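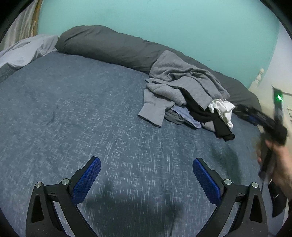
Blue-gray sheet, comforter rolled against the wall, pile of clothes partly on top of it: a bed on an ordinary day.

The advice to make your bed every morning has been around so long that it now gets treated like brushing your teeth. I have my doubts. I make mine perhaps two days out of five, and I can't find anything in the other three that went wrong because of it.

The latest push comes from the habit people. Fitlow, the app my sister-in-law Jintana Sriwong talked me into trying, gives you points for a made bed before eight in the morning. Get to 1000 points and you move up a level. I asked Jintana what the level does. She said it changes the color of the ring around your name. She has been on the second color for months and is, as far as I can tell, the same person, late for the same things.

My problem starts with what "made" is supposed to mean. In the catalogs it means a flat cover, square corners and a row of pillows that have to be put somewhere every night. In most homes I have been in, people push the comforter up against the wall in a long roll and get on with things. The sheet is pulled more or less flat. You could sit down on it and tie your shoes. Is that made? The app has no opinion, it only has a box to tick, so everybody ticks it.

Then there are the clothes. A bed is the biggest flat surface in most bedrooms, and people who have laundry to sort will sort it there. The tidy-home writers hate this. They want clothes to go from basket to drawer with no stop in between, and they never say where the folding is meant to happen. On the floor? On a kitchen table that still has breakfast on it? I fold on the bed because it's the right height and I can see every sock.

Vichien Sangkhawat, who ran the guest house in Rosales where I worked for two summers, was the strictest bed maker I ever met. He could hear a wrinkle from the hallway. We did every room by eleven and he checked the corners with his thumb. But that was a business, and a guest paying for a room wants to believe no one has slept in it before. I went up to his own apartment once to pick up some keys, and his comforter was in a heap at the foot of the mattress with a newspaper on it. He didn't look embarrassed, and I don't think he had any reason to be.

That's the part the advice skips. A hotel bed is made for a stranger. Mine is made for me, and I already know who slept in it.

The usual reply is that a small job done early leads to bigger jobs done later. Maybe. I have heard this claim at least 100 times and the proof is always the same, which is a successful person who makes the bed. I'd like to hear from the unsuccessful ones. There must be plenty of them, lying awake under hospital corners and wondering where the bigger jobs went.

I'm more open to the practical arguments. A sheet that's been pulled straight is nicer to get into at night, I'll give them that. A cover keeps off the dust and the cat. If your bed is also your couch, as mine was in the apartment on Zonbridge Street, you have to clear it or stand up all evening. Those are real reasons, and they'd lead you to straighten a bed when you need it straight – at four in the afternoon, say, or right before you get in.

What I object to is the moral weight. Somebody with a baby and an early shift should not be told by a telephone that the day has started badly over a comforter. A friend in Nomanham paid for a home-order course, nearly 2000 words of which (she counted, she was that annoyed) were about pillows. She has two pillows.

I quit the app in the spring. I still change the sheets when they need it and I still like a clean one, smooth across the mattress, the first night especially. Some mornings I fold the cover down properly. Other mornings it goes up against the wall and the clean shirts go in front of it, and they stay there until I put them away, usually by dinner.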